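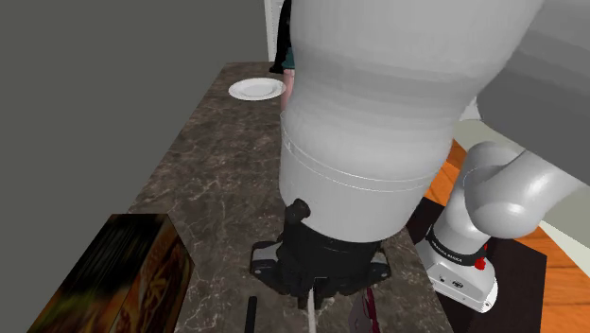
The Countertop Promise

Every kitchen showroom has a version of the speech. The stone will outlast you. It will pay for itself when you sell. Mirsad Gashi gave that speech for six years at a showroom in Dustthorpe before he quit to repair the things he used to sell, and he would like to take parts of it back.

"I told people marble was forever," he says. "Then I'd go home and cut lemons on a plastic board like everyone else."

His old employer, Irnen, still charges up to 2000 dollars more for a slab with what the brochure calls "lifetime character." I asked three salespeople what the phrase meant. One said it referred to the veining. One said it was the warranty. The third went to find a manager, and I left after a while with a free tote bag.

The warranty runs to four pages, and most of them are about what it leaves out. Wine, vinegar and tomato sauce are out. So is heat. Staining is covered if the sealer fails, but the sealer has to be put on by an approved installer, and the nearest one on the list I was given is in Mansilla and wasn't taking new customers in May.

Then there's resale. Agents love to say that a new kitchen brings back every dollar. I looked for where that came from and mostly found agents quoting other agents. A couple I met in Mansilla had picked their stone entirely with a future buyer in mind. The buyer came, liked the yard, and tore the kitchen out.

Jemeo, a sealer that sells for 50 dollars a bottle, promises to settle all this with one coat. Gashi keeps a bottle in his van because customers ask for it. He says a cheaper one does the same job, and that wiping up spills does most of it anyway.

His own counters are laminate. There is a burn next to the stove, and he puts the toaster over it when people come to dinner.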